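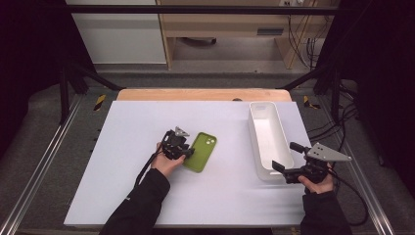
흰 판 위에 놓인 올리브그린 휴대폰 케이스

제목: Re: [Pever] 스토크셤 결선, 이거 끝난 건가요?
보낸 사람: 펜도 바킬라나

안녕하세요, 펜도예요. 답이 늦어서 죄송해요. 어젯밤에 쓰다가 아이 재우면서 같이 잠들어 버렸어요(불도 못 끄고요!). 아침에 열어 보니 벌써 답글이 여러 통 와 있네요. 그래도 개표장에 참관인으로 들어가 있던 사람으로서 쓸 말이 좀 남아 있어서 그냥 길게 씁니다. 바쁘신 분은 맨 아래만 보셔도 돼요.

케리 님이 쓰신 것부터 옮겨 올게요.

> 케리 라이저 님이 쓰셨습니다:
>
> 다들 안녕하세요. 결선 결과를 키비 게시판에서 봤는데 무슨 말인지 모르겠어요. 위쪽에는 아우오르 음와칼링가 후보가 411표 앞선다고 되어 있고, 그 밑에는 하메다흐 우편투표 700장이 아직 남았다고 되어 있더라고요. 그런데 질 탕기 후보 쪽은 벌써 승복 연설을 했다는 사람도 있고, 안 했다는 사람도 있고요.
>
> 700장이 남았으면 뒤집힐 수도 있는 거 아닌가요? 저는 1차 때는 다른 후보를 찍었고 결선에서는 음와칼링가 후보를 찍었는데, 지금 좋아해도 되는 건지 기다려야 되는 건지 누가 좀 알려 주세요.
>
> 그리고 하나 더요. 우편투표는 왜 맨날 하메다흐만 늦어요? 지난번에도 그랬던 것 같은데요.
>
> 케리

케리 님, 저도 개표장에서 똑같은 생각을 했어요. 좋아해도 되나? 옆에 앉은 아니크 보댕 님은 벌써 집에 전화해서 "이겼어!" 하고 있는데 저는 괜히 겁이 나서 물만 마시고 있었거든요.

일단 숫자 얘기요. 700장이 남아 있고 차이가 411표니까 이론상으로는 뒤집힐 수 있어요. 이건 맞아요. 다만 그러려면 탕기 후보가 남은 표에서 아주 크게 이겨야 해요. 계산해 보면 700장이 전부 유효표라고 해도 탕기 후보가 556표는 가져가야 역전이 되고, 그러면 음와칼링가 후보 몫은 144표밖에 안 돼요. 555 대 145면 410표 차이라서 한 표 모자라고요. 무효표가 한 장씩 나올 때마다 문턱 비율은 조금씩 더 올라가요. 그런데 하메다흐는 1차 때 두 후보가 거의 비슷하게 나온 동네잖아요. 우편투표라고 갑자기 한쪽으로 쏠릴까? 저는 아니라고 보지만, 어디까지나 제 생각이에요. 1차 때도 제 예상은 보기 좋게 틀렸으니까 너무 믿지는 마세요.

승복 얘기는 제가 직접 들은 것만 쓸게요. 탕기 후보가 밤늦게 개표장 입구에 나와서 지지자들한테 말을 하긴 했어요. "고맙다, 밤이 길었다, 다들 집에 가서 쉬시라" 이런 내용이었고요. 상대 후보한테 축하한다는 말은 제가 있던 자리에서는 못 들었어요. 듣는 사람에 따라서는 승복으로 들렸을 수 있겠다 싶어요. 저도 처음에는 그런 줄 알고 손뼉을 칠 뻔했어요(참관인은 그러면 안 된다고 교육받았는데 말이죠). 그러니까 승복했다고도, 버티고 있다고도 퍼뜨리지 말고 본인이 말할 때까지 기다리는 게 좋겠어요. 키비 게시판에 올라온 "탕기 측 불복 선언" 글은 출처가 없어요. 글쓴이한테 쪽지로 어디서 들었냐고 물어봤는데 아직 답이 없네요.

하메다흐 우편투표가 늦는 이유는 저도 궁금해서 선거 사무 보시는 분께 여쭤봤어요. 다른 구역은 우편투표 봉투를 구역 투표소에서 바로 확인하는데, 하메다흐는 구역 투표소가 좁아서 봉투를 시청으로 옮긴 다음에 서명을 대조한대요. 그것도 시청 쪽 순서가 다 끝난 뒤에요. 그러니 늘 꼴찌예요. 음모 같은 건 없고 책상이 모자란 거죠. 4월 주민 간담회 때 이 얘기가 한 번 나왔다는데, 그때 뭐라고 정리됐는지 회의록을 못 찾았어요. 혹시 가지고 계신 분 있으면 보내 주세요!

개표장 분위기도 궁금해하시는 분들이 계셔서 조금만 써 볼게요. 체육관에서 했는데 생각보다 조용했어요. 저는 선거 드라마처럼 누가 소리 지르고 뛰어다니고 그럴 줄 알았거든요. 종이 넘기는 소리만 계속 나고, 가끔 누가 재채기하면 다들 고개를 들고요. 제일 시끄러웠던 건 동쪽 구역 묶음 하나가 집계표랑 안 맞았을 때예요. 세는 분들이 그 묶음을 처음부터 다시 세고, 양쪽 참관인이 다 들여다보고, 그래도 안 맞아서 한 번 더 세고. 재확인만 2번 했어요. 알고 보니 표 2장이 딱 붙어 있었던 거예요. 한 장은 음와칼링가, 한 장은 탕기. 결과에는 아무 영향도 없는데 그것 때문에 한참을 서 있었어요. 저는 좀 감동했어요. 다리는 엄청 아팠지만요.

아, 그리고 음와칼링가 후보는 개표장에 아주 잠깐 왔다 갔어요. 발언은 안 하고 세는 분들 쪽으로 인사만 하고 나가더라고요. 버스 노선 공약 때문에 물어보고 싶은 게 산더미였는데 말도 못 붙여 봤어요. 북쪽 노선 살리겠다는 얘기, 1차 때 유인물에는 분명히 있었는데 결선 유인물에서는 빠졌거든요. 인쇄 지면이 모자랐던 건지 생각이 바뀐 건지 모르겠어요. 저도 그 후보를 찍었지만 이건 당선되면 꼭 따져 물을 거예요. 탕기 후보 쪽 유인물에는 시장 주차장 얘기가 끝까지 남아 있었고, 그건 인정해야 한다고 생각해요.

아니크 님이 따로 보내신 질문에도 여기서 답할게요. 재검표 신청은 공식 결과가 발표된 뒤에 후보 쪽에서 서면으로 하는 거고, 우리 같은 유권자가 대신 신청할 수는 없다고 안내받았어요. 서명 모아서 제출하자는 말씀은 마음은 이해하지만 접수 창구에서 안 받아 줄 것 같아요. 차라리 그 힘으로 하메다흐 투표소에 책상이랑 공간 좀 늘려 달라고 민원을 넣는 게 어떨까요? 그건 아무나 넣을 수 있고, 두 후보 지지자가 같이 해도 이상할 게 없는 일이니까요. 초안은 제가 써 볼 수 있어요. 단, 제가 쓰면 길어지는 거 다들 아시죠.

그래서 맨 아래만 보시는 분들을 위해 다시 쓰면요.

하메다흐 우편투표는 오늘 오전 10시부터 시청에서 열어요. 참관석은 일반인도 앉을 수 있는데 자리가 많지 않고, 신분증 있어야 하고, 휴대폰은 꺼야 해요. 저는 오늘 일이 있어서 못 가요. 혹시 가시는 분 있으면 중간 집계 말고 최종 숫자만 여기 올려 주세요. 어젯밤에 중간 숫자가 자꾸 올라와서 제 동생은 세 번 울고 세 번 웃었대요.

케리 님, 저라면 오늘 점심까지만 참았다가 좋아할래요. 케이크는 미리 사 두셔도 될 것 같아요. 져도 케이크는 먹을 수 있으니까요.

그럼 이따 봐요.
펜도

추신: 지난번에 누가 결선 투표율 구역별 표를 정리해 주신다고 했는데 케리 님이었나요, 아니크 님이었나요? 제가 메일을 지워 버려서 못 찾겠어요. 다시 보내 주시면 이번에는 진짜 저장해 둘게요.

--
Pever 메일링 리스트 (스토크셤 동네 정치 이야기)
답장은 목록 전체로 갑니다. 개인 답장은 받는 사람 주소를 바꿔서 보내 주세요.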